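3.2. Recogida de demostraciones

Todas las demostraciones se grabaron en el laboratorio de Poltbridge, por teleoperación, con la misma pareja de operadoras (A. Pant y S. Humphreys). Total: 400 episodios válidos. Los descartados no se borran, van a una carpeta aparte con la causa anotada. La tarea es de dos manos y de horizonte medio: abrir el cajón tirando del asa, pasar el cubo entre bandeja y cajón, cerrar. Dos sentidos, guardar y sacar, con etiqueta distinta en Zolgate (nuestro gestor de episodios).

La mesa se cubre con papel marrón mate. Probamos antes sobre el tablero blanco desnudo y la segmentación de las pinzas se degradaba bastante, sobre todo por la tarde. El papel se arruga y hay que cambiarlo; no controlamos las arrugas como variable. La sombra del mueble tampoco.

El agarre del asa es donde más episodios se pierden. La pinza tiene que entrar con los dedos a ambos lados de la barra vertical, y desde la cámara de cabeza el propio cuerpo de la pinza tapa parte del panel del cajón (Fig. 4a). Por eso la política recibe siempre también la vista fija, aunque Dubey et al. prescindan de ella en un montaje parecido.

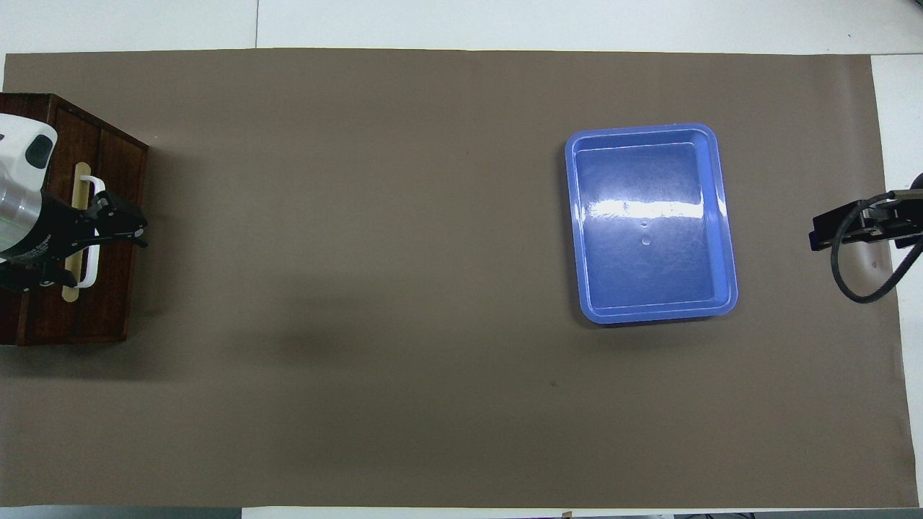 3.2.1. Estado inicial y criterios de reinicio

Entre episodio y episodio, reinicio manual. Límite de 15 segundos; si se pasa, se marca igualmente y se sigue. Para el sentido «guardar» el cubo amarillo se coloca dentro de la bandeja azul, en una posicion sorteada, y el resto del papel queda despejado. Las dos pinzas abiertas, sin tocar nada – esto último se comprueba en la vista fija antes de dar la señal de grabar. La posición de la bandeja sobre el papel también varía entre sesiones, la del mueble muy poco.

Un problema que vimos tarde: en los primeros episodios la pinza izquierda arrancaba demasiado lejos del mueble y el modelo aprendía una aproximación larga, con una pausa a medio camino copiada de las operadoras. Se fijó entonces una pose de partida cerca de la parte superior del mueble y se repitieron 19 episodios. La pinza derecha espera del lado de la bandeja. La Fig. 4b muestra ambos brazos vistos por la cámara fija, con el cubo cerca de una esquina de la bandeja; posiciones así, cerca del borde, se sobremuestrearon a propósito porque los dedos chocan con el reborde y faltaban ejemplos de corrección.

La luz no se controla del todo. Hay ventana. Los reflejos en el fondo de la bandeja cambian según la hora y preferimos dejarlos en los datos, sin filtro ni aumento artificial de brillo en esta fase. En la sesión del jueves hubo que recalibrar la cámara de cabeza a mitad de mañana; los episodios anteriores a la recalibración llevan sus propios extrínsecos y no deben mezclarse con los demas.

Fig. 4. (a) Vista de la cámara de cabeza, pinza en el asa del cajón, bandeja vacía. (b) Vista de la cámara fija, cubo en la bandeja, las dos pinzas abiertas. 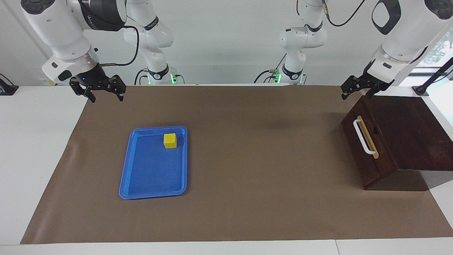
3.3. Anotación y filtrado

Cada episodio se corta en fases (aproximación, agarre, apertura, transporte, cierre). El corte lo hace una operadora y lo revisa la otra. Desacuerdos de menos de cinco fotogramas: se toma la media. Mayores: se vuelve a ver el vídeo juntas. Resultan 4,000 segmentos en total contando los de corrección, que se guardan como fase propia y no se funden con el agarre.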